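Borurov council wants to replace every bench on Heder Street with the backless kind. The plan went out for comment in February and the reply period was short, so many people who use the street in the mornings missed it. I think the plan is a mistake, and I think most councils that do this are making the same one.

The case for backless benches is easy to state. They cost less, they can be used from both sides, and they look tidy in drawings. The supplier, Sasimus, offers a discount on orders of 14 or more, and the council has been open about wanting it.

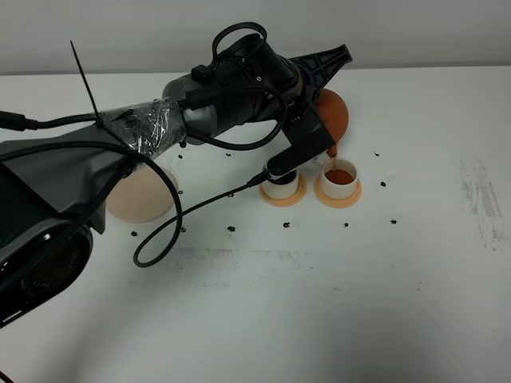
Anyone over 70 will tell you what is wrong with a seat that has no back. You can perch on it for a minute or two. You can't rest on it, and getting up again is hard without an arm to push against. My mother used to plan her walk to the chemist by its benches. When one was taken out for repairs she stopped going on foot, and she didn't start again when it came back.

The distance between seats matters as well. From the bus station to the Rengifo surgery is a long uphill stretch, and under the new plan there would be a gap of 300 metres with nowhere to sit at all. The council's answer is that people can use the café. A café seat costs the price of a coffee, and the café shuts at three.

I have heard it said that benches with backs attract people who stay too long. I don't accept that staying is a problem. A high street where people sit and talk is doing what a high street is for. If there is noise at night, deal with the noise. 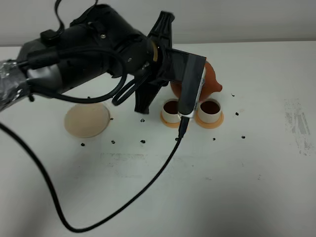 *A black arm over a white tabletop.*

There is a fair point about upkeep. The old benches have timber slats which need oiling, and the ones outside the library have been left to rot. But the slats can be replaced one at a time by anybody with a spanner, and the iron ends will outlast all of us. The council's own estimate gives the new seats a life of 8 years. I would like to see that set against the cost of a tin of oil.

My own preference is to keep the benches we have, mend the bad ones, and add two on the hill. If some backless seats must be bought, put them in the square, where there are walls and steps to lean on already. The plan goes back to the council next month, and it can still be changed.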